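# Product review: Fudari wire shoe rack, small 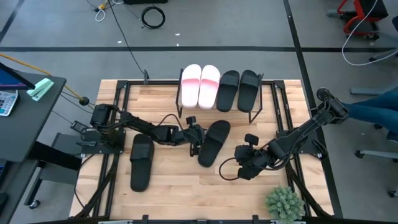
*The Fudari rack with two pink-and-white and two black slide sandals in place, and two further black slides on the tabletop.*

**Reviewed for:** Palbridge Residences, Household Equipment Guide
**Date:** 3 October 2022
**Recommendation:** Suitable for light footwear in private rooms. Not recommended for shared entrances.

## Purpose of the review

Palbridge Residences provides a shoe rack in every furnished room at its Lonbridge property. The racks supplied until now were low timber shelves, and residents reported that these took up too much floor beside the door. The Fudari rack was considered as a replacement because it holds footwear upright and has a small footprint.

The unit was purchased at the ordinary retail price. Neither the manufacturer nor the retailer was told that a review would be published.

## Construction and finish

The rack is a thin wire frame finished in black. It has no solid shelf and no side panels, and shoes rest directly against the wire. The finish was even on arrival, apart from a small bare spot on the underside of one foot, where it cannot be seen in ordinary use.

Assembly consists of joining two sections by hand. The instruction sheet is printed on one side only and is adequate, although the drawing for the second step shows the frame from behind without saying so. Residents who follow it literally may fit the rear section the wrong way around. No harm results, and the section can be pulled free and turned.

The frame flexes slightly when lifted by one end. It should be carried from the middle.

## Use with slides and sandals

Slide sandals are the footwear for which the rack is best suited. Stored side by side with their straps facing up, they can be picked out individually and returned with one hand. Two pairs fit comfortably in a row. The strap of a slide is wide enough to grip without disturbing its neighbour, and a light sole places very little load on the wire.

Pairs of different colours are easily told apart at a glance. This is of some value in rooms occupied by two residents, where similar black slides are otherwise readily confused. Households in which everyone owns the same style may wish to allocate one end of the rack to each person.

Thongs can also be stored, but the thinnest of them tend to lean. Canvas runners are acceptable if the laces are tucked in.

## Use with heavier footwear

Results were less satisfactory with heavier items. Work boots sat above the balance point of the frame, and a pair placed at one end caused the opposite feet to lift. Children's gumboots were stable when empty but awkward to remove. High-heeled shoes were not tested, as the supplier's leaflet excludes them.

The rack offers no protection to the surface underneath. Grit falls straight through the wire, and a washable mat or tray is advised wherever the rack stands on timber. Wet footwear should be left to drain elsewhere first.

## Placement

The rack is light enough to stand on a bench, a cupboard shelf or the floor. It performs best at the back of a surface, where it is less likely to be knocked and leaves the front clear for sorting pairs. On carpet the narrow feet sink unevenly, and the frame can tilt under a full load.

Wall fixing is not provided for. In rooms used by small children, the rack should be kept on the floor.

## Cleaning

Monthly wiping with a damp cloth is sufficient. Dust gathers where the wires meet, and a soft brush reaches these points more effectively than a cloth. Abrasive pads should be avoided, as they dull the black finish. The rack should be dried before shoes are put back.

## Comparison with the Sopacua shelf

The Sopacua two-tier shelf, reviewed in March, remains the better choice for entrances and laundries. It accepts boots, does not tip and has a removable tray. It is also considerably bulkier, and its lower tier is difficult to reach in a narrow room. The Fudari rack stores less, but it can be moved without being emptied if both hands are used.

Residents already supplied with the Sopacua shelf have no need to exchange it.

## Findings

- Well suited to slides, sandals and other light shoes.
- Simple to assemble, with one unclear drawing.
- Unstable with boots, particularly at the ends.
- Requires a mat or tray on timber surfaces.
- Easy to clean with ordinary household items.

The rack is approved for private rooms at Lonbridge from the next furnishing round. Requests for a replacement should be made on the usual equipment form, stating whether the rack will stand on carpet or a hard floor.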